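Fastach 手持夹爪保养套件使用评测：换指尖、对中、理线，一盒能管多少

先说结论怕大家不往下看，所以我打算把结论放到后面（笑）。这篇拖得有点久，四月就答应群里几位朋友要写，结果套件越用越顺手，我反而越来越懒得停下来拍照、记东西。好在问的人一直没断，今天下午把手上的活放一放，泡了壶茶，慢慢聊。

我们这边日常用的是 Jonham 的手持夹爪，枪式手柄，前面两根手指，指尖是黄色的那种。用过的朋友都知道，这东西本身不娇气，难伺候的是指尖和那几颗小螺丝。指尖一旦有点歪，夹薄东西就开始打滑；螺丝松了半圈，开合的时候手上能感觉到一点点“咯噔”，很轻，但只要感觉到了就再也忽略不掉。以前我的办法是抽屉里一把杂牌螺丝刀、一卷胶带、几块擦眼镜的布，哪里不对弄哪里。弄是能弄好，就是每次弄完都不太一样，两把夹爪放一起，手感像两个牌子的。

所以看到 Fastach 出了这么一盒专门的保养套件，950 元，我犹豫了好几天还是下单了。贵不贵后面再说。

盒子里有什么

盒子比想象中小，放进双肩包侧袋刚好。里面是 4 个备用指尖、一把限力螺丝刀、一块对中规、一小瓶清洁液、一把细毛刷，外加一沓记录卡。说明书是折页，字印得小，我这个年纪看着有点吃力，建议拍下来放大看。

最喜欢的是那把限力螺丝刀。到了力度它就“嗒”一声空转，你想多拧也拧不进去。我以前有个坏毛病，总觉得再紧一点才放心，结果有一次把底座的螺纹拧花了，心疼了一个礼拜。现在听到那一声就收手，心里特别踏实。

记录卡我一开始觉得多余，心想谁还用纸啊。用了两周之后真香，每把夹爪配一张，夹在收纳盒盖子里，哪天换的指尖、哪边偏过，一翻就有，比在手机里找备忘录快多了。

换指尖

换之前先断开连接，把夹爪张到最大，平放，用毛刷把手指那段带棱的地方刷干净。这一步我劝大家别省！灰尘和碎屑最爱躲在棱缝里，不刷干净就装，新指尖坐不平，后面对中怎么调都差一点，我自己就白忙过一晚上。

旧指尖拆下来要是觉得紧，别硬撬，左右轻轻晃几下，让它自己松开。新指尖推到底，用手指肚摸一圈接缝，两侧高低一致了再上螺丝。两颗螺丝要轮流拧，先各拧到刚刚带住，再回头分别拧到空转。我第一次是一颗拧死了再拧另一颗，指尖就朝一边翘，只好拆了重来。

四个备用指尖里有一个装上去偏紧，其余三个都很顺。我问过客服，对方回得很快，让我用清洁液润一下接口再推，照做之后装进去了。不过这个价位，我还是希望出厂的时候能再挑一挑。

对中

对中规是一块小板，夹在两个指尖之间，慢慢合拢，看两边是不是同时碰到。听上去很简单，做起来也确实简单，难的是耐心。哪边先碰到，就把哪边的调节螺丝往回退一点点，再合，再看。我一般来回三四遍才满意，急性子的朋友可能会觉得烦，但这十来分钟花得很值，因为两根手指对称了，后面手上的力也就均匀了。

调好以后，我会空开合 200 次让它磨合，再夹一次对中规复查。这个习惯说明书上没有，是我自己加的，有几回还真查出来又跑偏了一丝。边听广播边按，也没觉得多累，权当锻炼手劲。

顺便提一句 Lametti 的同类套件，我借来用过一阵。它的对中规带刻度，看着更专业，价格也更高，可刻度线太细，灯光一暗就看不清。Fastach 这块没有刻度，全凭两边谁先碰到，反而不容易看错。当然，如果你需要把偏差写成数字存档，还是 Lametti 合适。

连续用下来的感受

到今天为止，其中一把夹爪换完指尖后用了 400 个小时，中间只补过一次螺丝。以前我差不多每周都得折腾一回，所以这个变化是实打实的。清洁液气味很淡，擦完不黏手，就是瓶口设计得不好，一倒就容易多，我现在都是先倒在布上。

清洁这件事我也多啰嗦几句。指尖内侧，也就是真正碰东西的那一面，每天收工擦一遍就够；底座上的竖槽则要用毛刷顺着一个方向刷，来回刷会把灰往里推。刷完把夹爪侧过来轻轻磕两下，再拿布收尾。全套做完也就是泡一杯茶的工夫。

线缆和台面

套件里没有理线的东西，这是我觉得最可惜的地方。手持夹爪的线从机身出来，手一抬一转，它就跟着绕，时间长了接头那里最先受罪。我另外买了 Marinho 的软扣，几块钱一包，在线上留出一个松松的弯再扣住，举起来转手腕的时候就不会扯到接头了。弯不要留太小，太小等于没留。

台面也值得花点心思。我喜欢在白色的大桌面上做检查，螺丝掉了一眼就能看见，黄色指尖有没有歪，衬着白底也格外明显。插线板尽量往远处推，多出来的线盘好放一边，给两把夹爪留出活动的地方。检查的时候一把在近处张开，另一把拿在手里从旁边伸过来，指尖朝里，两边对照着看，哪把的指尖装得不正，比单独盯着一把容易发现得多。
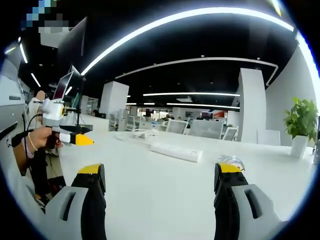 优点和不足

先讲好的。限力螺丝刀手感扎实，新手拿起来也不会拧过头；对中规看着朴素，胜在不会看错；记录卡很土，可是真有用。收纳盒每样东西都有自己的位置，少了什么一打开就知道，对我这种丢三落四的人特别友好。

不足也有几样。备用指尖的松紧不太一致，清洁液瓶口容易倒多，说明书的字实在该放大两号。理线扣完全没有，对一套 950 元的东西来说有点小气，哪怕送两个意思意思也好呀。还有，指尖用完之后目前只能连着整盒买，我问了客服有没有单卖的打算，对方只说会反馈。

值不值得买

如果你手上只有一把夹爪，偶尔用用，我觉得可以先不买，一把好点的螺丝刀加一支毛刷够应付一阵子。要是有两把以上，而且天天用，又希望它们的手感尽量一样，那这盒东西我是真心推荐的，省下来的时间和脾气都很可观。

我给八分，扣的两分一分给指尖，一分给理线扣。下次打算写写怎么给手柄做深度清洁，我正在试两种不同的刷子，等用满一个月再来跟大家汇报。有朋友用过别家的对中规，欢迎在下面留言，我都会看，回得慢一点请多包涵。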